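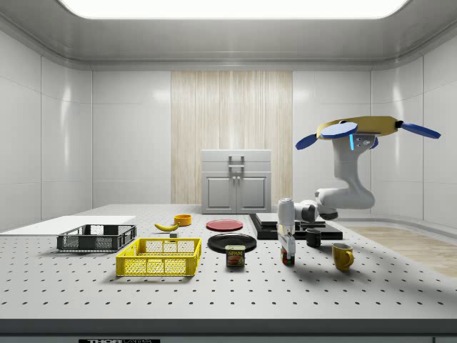 The sim bench, arm down next to the SPAM can.

Frota tabletop sim: the dropping bug

Why does my arm let go halfway to the crate?
That was my bug, sorry! Skemedora resets the grip force every 1000 steps, and I'd left the reset on during carries. Small items just fell. Update to build 23 and it stops.

I updated and it still drops things. Now what?
Clear your old Clenditz settings first – they override the new ones. I lost a whole evening to that. 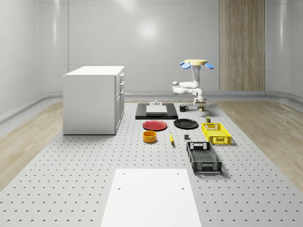 Is the collision stop fixed too? Mostly. It failed on 9 of my 40 test runs, always on sideways moves at low height. With the mug standing that close to the gripper, a late stop means a hit, so I raise the arm before any sideways move now.

Can I run this on a real Elari arm?
Please don't yet! Wait until the stop passes every run.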